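How a Robot Learns to Pick Things Up
A page for younger readers from the Kerkthorpe Robotics Club

The Kerkthorpe Robotics Club started in 2021. Its members are in Years 5 to 8. This year the project is a robot with two arms, and the task is to make it pick up a small object and move it to a different place on a table.

That sounds easy. You do it every time you eat breakfast. For a robot it is a long list of separate jobs, and each job can go wrong.

What is a simulation?

A simulation is a copy of something, made inside a computer. Our simulation contains a table, some objects and a robot. The computer works out how each thing should move. If the robot lets go of an object, the computer calculates how it falls. If a finger pushes a box, the computer calculates how far the box slides.

The club calls its simulated robot Hero. Hero has no motors and no wires. It is made of numbers, and the computer turns those numbers into a picture.

Why not use a real robot first?

A real robot hand has many small parts. If it hits the table hard, parts can break. A simulated hand can hit the table 200 times in one afternoon and still be in perfect order. You press reset and it goes back to the start.

A simulation can also be changed quickly. Priya Halvorsen, who is in Year 7, wrote a short program that moves the objects to new positions before each try. The robot then has to find them again and cannot just repeat the same path.

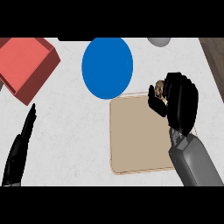 Hero in the simulator. The right hand is holding a small object over the tan mat. The left hand is empty.

The steps in a pick-up

First, the robot must know where the object is. The simulator can report this directly as three numbers: how far across, how far forward and how high.

Second, the arm must reach. The shoulder, elbow and wrist are called joints. The program chooses an angle for every joint so that the hand arrives in the correct spot.

Third, the fingers must close. A hand with bending fingers can wrap around an odd shape, but there are more joints to control. Too little grip and the object slips out. Too much and it can shoot out sideways.

Fourth, the arm lifts and moves across. Fifth, the fingers open.

Keeping score

Booker Baptiste keeps the log. Each try is marked as a pass or a fail, with a note on which step failed. By March the log had 520 tries in it. Most of the fails were at step three. Anahera Tautahi then changed the program so the fingers close more slowly, and the team began a new page in the log so the old and new results would not be mixed up.

Words to know

Joint: a place where a robot can bend or turn.
Grasp: the way a hand holds an object.
Reset: to put everything back to its starting position.
Trial: one complete try at a task.

Try it yourself

Put a sock on a table. Ask a friend to close their eyes and be the robot. Give one instruction at a time, such as "move your hand left" or "close your fingers". Write down how many instructions it takes to pick up the sock. Swap places and try to use fewer.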